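Okay, the spring walkthrough is done and I have a cup of tea, so let me get this written up while I can still read my own handwriting. For anyone new, this is the checklist I use at the Sullis Street building twice a year, once in December before the pipes get tested by the weather and once when things thaw out. I put the item first, then what I marked, then whatever I felt like saying about it. Skip to the parts that concern your unit if you're in a hurry!

Date of walkthrough: Mar 25, 2026
Areas covered: laundry room, boiler room, back stairs, shared kitchen, storage cages, front hall

LAUNDRY ROOM

1. Dryer lint screens clean and undamaged
Marked: OK with comment
Both screens are whole, no tears along the rim. The left one had a felt blanket of lint on it thick enough to sew a hat from. Please, please pull the screen after every load. I know there's a sign. I made the sign. I'm going to make it bigger.

2. Dryer ducts connected, no crushing behind the machines
Marked: FIX
The right dryer has been shoved back against the wall again and the duct is squashed nearly flat. I pulled the machine forward a hand's width and the duct popped most of the way back, but it has a crease in it now and I want it replaced with the rigid kind. I've asked Dristemier Appliance for a price. Until then, use the left dryer for anything heavy (towels, comforters, that sort of thing).

3. Washer hoses, no bulges or drips
Marked: OK
Ran a dry paper towel along every fitting, and it came away dry. These are the braided hoses we put in after the flood. Best money this building ever spent, if you ask me, which you didn't.

4. Floor drain open
Marked: OK
Poured a bucket down it and it went right away. Somebody's sock was sitting on the grate. It's on the folding table if you want it back.

BOILER ROOM

5. Nothing stored within three feet of the boiler
Marked: FIX, done on the spot
A stack of flattened boxes had crept in there. I moved them out to recycling while I was down there. I do understand how it happens, the door is right by the stairs and your arms are full, but cardboard next to a burner is the one thing on this list that truly keeps me up at night.

6. Pressure gauge in the normal band
Marked: OK
Needle right where it was in December.

7. Relief valve pipe runs down to the floor, no crust or staining
Marked: OK with comment
There's a little white crust at the end of the pipe. It isn't wet and I don't see a puddle mark under it, so I'm calling it old. I put a pie tin under it and I'll peek every time I go down. If you're in there for the breaker and see water in the pie tin, call me, even at night. I mean it.

8. Carbon monoxide alarm present and tested
Marked: OK
Pushed the button, it screamed, I jumped, same as every time. I wrote the replacement date on a strip of tape on the front so I don't have to take it off the wall to find out how old it is. I'd do that with the ones in your units too.

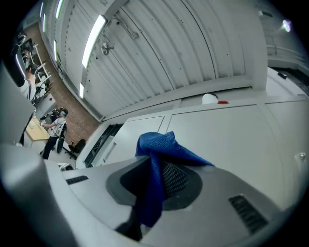
9. Shut-off valves tagged
Marked: OK with comment
All the tags are there, but the one on the hot return is so faded you'd need a flashlight and a good imagination. I'm redoing it in paint marker. The old ballpoint ones never last more than a couple of winters down there.

BACK STAIRS

10. Handrails tight
Marked: FIX
The bracket at the second landing wiggles. It's only one screw, and the hole is stripped, so a longer screw might hold it or it might need a plug first. I'll try it this weekend. Go easy on it until then and use the wall side if you're carrying something.

11. Treads sound, no loose edges
Marked: OK
The grip strips we added are holding up better than I expected. One corner was lifting near the bottom and I glued it back down.

12. Stairs clear top to bottom
Marked: FIX
Two pairs of boots, a scooter, and a bag of potting soil. I love that we have gardeners! I don't love potting soil on a fire exit. I carried it all up to the nearest door and left a note, and I tried to keep the note friendly.

13. Emergency light comes on when tested
Marked: OK with comment
It came on, then it started to go dim well before I let go of the button. The battery is on its way out. I've added it to the order list at the bottom.

SHARED KITCHEN

14. Fire extinguisher charged, pin in, tag current
Marked: OK
Needle in the green. The Gumede Fire Service tag is good until next winter. It was hidden behind the aprons again, so I moved the apron hook to the other side of the door. If you can't see it, you can't grab it.

15. Range hood filter clean
Marked: FIX
Oh boy. I soaked it in hot water and dish soap and had to change the water more than once before I could see metal. It's back in now, but this needs to happen monthly and I can't be the only one doing it. I taped a sign-up sheet inside the cabinet door. If you fry things, I'm looking at you, and I say this as a person who also fries things.

16. Outlets near the sink trip and reset
Marked: OK
Both did exactly what they should. The reset on the one by the toaster is stiff, so give it a real push.

17. Cords in good shape
Marked: FIX, done on the spot
The electric kettle had a nick in its cord right where it bends around the base. I cut off the plug so it can't be rescued out of the trash by some kind soul (it has happened). A new kettle is on the order list.

18. Cleaning products labeled and stored apart
Marked: OK with comment
There was a spray bottle of something clear with no label. I'm not going to sniff it to find out and neither should you. It's out in the shed waiting for hazardous waste day. If you mix up your own cleaner, write on the bottle what's in it. Bleach goes on the top shelf by itself, and the vinegar lives under the sink, far away from it.

STORAGE CAGES

19. Nothing stacked too close to the sprinkler heads
Marked: FIX
Cage 43 is packed up to the ceiling. The heads need a foot and a half of open space under them or the water can't spread out. I've left a tag on the door with two weeks on it. I'm happy to lend a pair of hands if the top boxes are heavy.

20. No gas cans, propane, or paint thinner
Marked: OK
Didn't find any. Thank you, everyone. Last year was a different story.

21. Aisle lights working
Marked: OK with comment
One tube buzzes. It's been buzzing since before I moved in. I've decided it's part of the family, but I'll swap it if it starts to flicker.

22. Signs of mice
Marked: OK with comment
Some old droppings behind the far cages, and I didn't spot any that looked fresh. I stuffed steel wool in the gap where the pipe goes through. Birdseed needs to be in a can with a lid, please. A paper bag is basically a lunch invitation.

FRONT HALL

23. Door closes and latches by itself
Marked: FIX
It closes, but it doesn't always latch, and when the wind is up it just sits there looking shut. I gave the closer a quarter turn and it was better. Give it a tug behind you for now. If it's still doing it in a week I'll have Piler Lock & Door come out.

24. Mat lies flat
Marked: FIX
The corner curls up and I caught my own toe on it with the clipboard in my hand, so that one more or less inspected itself. I flipped it over and put the recycling bin on it overnight. Didn't help much. New mat.

25. Address numbers readable from the street
Marked: OK
I stood across the road and had no trouble with the 1578. The shrub on the left wants a trim before it leafs out and swallows the first digit.

WHAT I'M ORDERING

Rigid duct for the right dryer, the battery for the back stairs light, a kettle, a rubber-backed mat, and a fat paint marker. My guess was $400 for everything, and the mat alone is $63, so we'll see how my guess holds up. I'll put the receipts in the kitchen folder where they always go.

If I marked something OK and you think I'm wrong, tell me! I go through with a flashlight and a pair of knees that would like to be finished, and I do miss things. The wobbly railing was reported by one of you before I ever got there, and I'd much sooner get a note about nothing than find out the hard way. The blank version of this checklist is on the clipboard in the boiler room if you want to walk your own unit with it. Most of the kitchen questions work just as well upstairs.

Next full walkthrough is in December, but I'll recheck the FIX items before then and pencil in the results on the posted copy.

Related items
Winter walkthrough notes and comments
How to shut off the water in your unit
Kitchen hood filter sign-up
What can and can't go in the storage cages
Blank checklist for your own apartment

Contact the building desk | © 2026 Sullis Street Residents | Back to top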